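Search products, manuals, notices

Florier G4 two-finger gripper -- product page and safety notice

The Florier G4 is a parallel gripper for small robot arms. It is made for laboratories and workshops that handle light and breakable objects, such as bottles, jars and small glass parts. The fingers are black, with a narrow tip, and they can be changed with an ordinary hex key. The gripper opens up to 133 mm. A small camera at the wrist is supplied with the kit.

Please read the notice on this page before you use the gripper with glass. It concerns all units with controller software older than version 21.

What is the fault

When the arm loses power for a short moment and then comes back, the controller may forget the last finger position. It then believes that the fingers are fully open, also when they are not. At the next close command the force limit comes too late, and the fingers press harder than the value you have set. With a plastic part you will perhaps notice nothing. A glass vessel can crack.

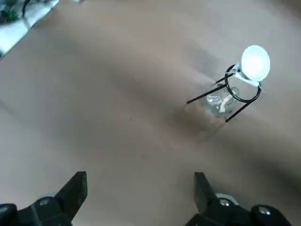 We received the first report from a customer in Venuswood, where a flask broke during a night run. No person was hurt. Ylva Forsberg from our service department repeated the fault on our own bench with the same software, and she could see it in 4 of 129 restarts. This is rare, but for glass we consider it too often.

What you should do until the update is installed

Do not let the arm continue by itself after a power loss. Press the stop button, remove the vessel by hand and run the homing routine with nothing between the fingers. Wear safety glasses and cut-resistant gloves. If the vessel has already a crack, do not try to open the fingers from the software -- switch off the air and the power first.

For approach tests with a bottle, stop the arm with the fingers open on both sides of the glass and check the position in the camera view. Only then give the close command, at the lowest force setting. 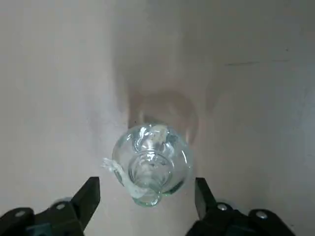

Myklebust, June 12, 2024

Software version 21 is now ready for download. It stores the finger position in permanent memory and asks for homing after every restart. The update is free of charge. Customers who cannot update by themselves may send the controller to our workshop in Myklebust, and we will return it with a new test report. Please write the serial number on the outside of the parcel. The workshop is closed for the first half of August.

Check also the camera view after the update. A blurred view close to the table makes it difficult to judge the distance to the surface, so raise the arm before you start homing. 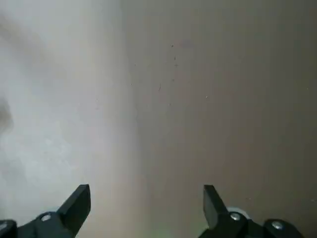

Spare parts and contact

Fingertips are sold in pairs. After a glass breakage the pair must be replaced, as small splinters can remain in the surface of the tip. Screws are included. The older Firier fingertips do not fit this model.

Questions about the notice are answered by Polyxeni Vlachopoulos, product safety.

12 shares
3 comments

Related items
Florier G4 fingertips, pair
Florier wrist camera bracket
Firier G2 gripper (discontinued)
Homing routine, short manual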